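### 4.2 Who shared the article, and what they made of it

We turn now to the part of the Prenport study that took up most of our January, and that we have come to think of as its heart. We asked 361 adults to keep a simple diary of every election story they passed along to friends or family, and to jot down in their own words why they did it. We had hoped for 200 diaries and received far more than that, for which we remain very grateful (reading them was a real pleasure, even on the long days!).

Most people in the study did not share a story to change anybody's vote. They shared it to keep a conversation going, and very often with someone who already agreed with them. The stories with the widest reach were seldom about the election at all. A light technology item would travel through a family group chat in Lestura and carry a sharp political comment along with it, and that comment was what people remembered when we spoke to them later.

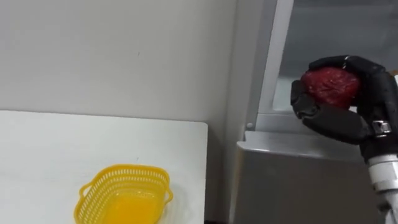
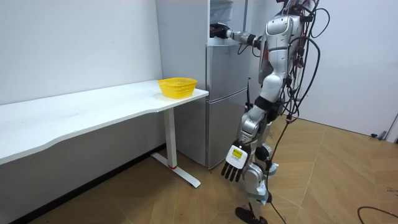
**Figure 2.** Robot hand holding a round red fruit (first image); humanoid robot reaching into a refrigerator (second image).

One diary keeper from Leka wrote to us after the study closed that we had the matter backward, and that she never once trusted a headline more for having come from a cousin; she simply felt ruder ignoring it. We have thought about her note a good deal. It fits with the Stindent panel, where the people who opened the most links from relatives were also quite ready to call those links nonsense. Opening a story and believing it are different acts, and our first coding sheet treated them as one and the same, so we went back and coded the diaries again with the two kept apart. The results in the next section all use the second sheet.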